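Erst die Kiste, dann das Regal

Wer bei Ralitz Geschirr für ein Sommerfest mietet, bekommt es in Kunststoffkisten. Das klingt nach einer Nebensache. Für den Lagerleiter des Verleihs ist es die Hauptsache, und er redet darüber länger als über Teller und Gläser. Wir haben ihn an einem Freitag getroffen, kurz vor sieben Uhr morgens, bevor die ersten Abholer kamen.

2.133 Kisten hat der Betrieb laut der letzten Inventur. Als er vor neun Jahren anfing, wurde fast alles in Pappkartons verpackt. "Die Kartons haben zwei, drei Einsätze gehalten", sagt er. "Dann stand einer über Nacht im nassen Gras, und am nächsten Tag lag der Boden auf der Wiese und die Teller auch." Die Umstellung dauerte zwei Winter. Gekauft wurde nur in der ruhigen Zeit, immer ein paar Paletten auf einmal, zum größten Teil beim Händler Gallar.

Dass man sich auf ein Grundmaß festgelegt hat, hält er im Rückblick für die wichtigste Entscheidung. Vorher gab es elf verschiedene Größen, teils aus Geschäftsauflösungen übernommen. Auf dem Lkw ließ sich damit kein gerader Stapel bauen. "Man hat ständig Decken dazwischengestopft. Das war Arbeit, die keiner bezahlt hat." Heute unterscheiden sich die Kisten nur noch in der Höhe und in der Farbe. Grau ist für Besteck und Kleinteile, Grün für Gläser, Blau für Töpfe, Schüsseln und alles, was schwer ist.

Warum ausgerechnet Blau? "Die waren gerade lieferbar", sagt er. Die Farben hätten sich dann eingespielt, und inzwischen greife man im Lager danach, ohne noch auf die Etiketten zu sehen. Für die Kunden gilt das weniger. Aus einem Festzelt kommt auch schon einmal eine grüne Kiste voller Schöpfkellen zurück. 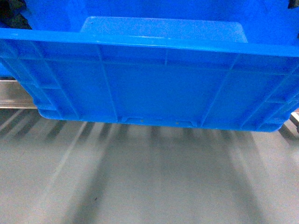 Umlaufender Rand, darunter die Rippen: blaue Kiste im Lager.

Auf den Rand achtet er beim Einkauf zuerst. Er drückt mit dem Daumen darauf, dann hebt er die Kiste an einer Seite an. Gibt der Rand nach, kommt sie nicht in Frage. "Wenn die voll ist, zieht das alles nach innen. Bei einer schlechten Kiste sieht man richtig, wie die lange Seite sich durchbiegt." Die Rippen an der Außenwand sollen das verhindern. Sie haben allerdings einen Nachteil, über den sich vor allem die Spülküche beklagt: In den Vertiefungen setzt sich Schmutz ab. Nach einem verregneten Wochenende wird jede Seite einzeln mit der Bürste bearbeitet.

Eine Zeit lang probierte der Betrieb Klappkisten aus, ein Modell namens Pasivum. Zusammengelegt sparten sie auf der Rückfahrt viel Platz. Für Tischwäsche sind sie bis heute im Einsatz, beim Geschirr war nach einer Saison Schluss. "Die Scharniere mögen keinen Sand", sagt er. Außerdem hätten Aushilfen sich beim Aufklappen die Finger geklemmt, er selbst auch.

Beim Packen gibt es wenige Regeln, die dafür streng sind. Schweres nach unten, nichts über den Rand, und bei Töpfen liegt zwischen zwei Stück immer ein Tuch. Für eine volle Kiste Schüsseln gehen zwei Leute ans Werk. An der Wand neben dem Packtisch hängt eine Liste, in die fehlende und kaputte Kisten eingetragen werden. Im vergangenen Jahr waren es 147, davon 78 mit Rissen oder gebrochenen Ecken. Der Rest ist nicht zurückgekommen.

Ärgert ihn das? Er zuckt mit den Schultern. "Eine Kiste ist halt praktisch. Da kommen dann Gartengeräte rein oder das Altpapier." Im Mietvertrag steht seit ein paar Jahren ein Pfand, auch für leere Kisten. Seitdem seien die Verluste kleiner geworden, ganz verschwunden sind sie nicht. Ein Stammkunde habe im Mai sechs Stück auf einmal gebracht, alle sauber gewaschen, und sich entschuldigt. Sie hatten zwei Sommer lang in seiner Garage gestanden.

Was Risse hat, wird aussortiert. Geklebt wird nicht mehr, das haben sie früher versucht, es hielt -- wenn überhaupt -- bis zur nächsten Veranstaltung. Beschädigte Kisten sammelt das Lager hinter der Halle, zweimal im Jahr werden sie zur Verwertung abgeholt. Einige wenige bleiben da und dienen als Ablage für Spanngurte und Filzdecken.

Für das kommende Jahr wünscht er sich flache Deckel, die auf alle Höhen passen. Bisher wird unter freiem Himmel mit Folie abgedeckt. Das Angebot liegt auf dem Schreibtisch im Büro, entschieden ist noch nichts. Dann rollt draußen der erste Transporter an die Rampe, und er geht die Lieferscheine holen.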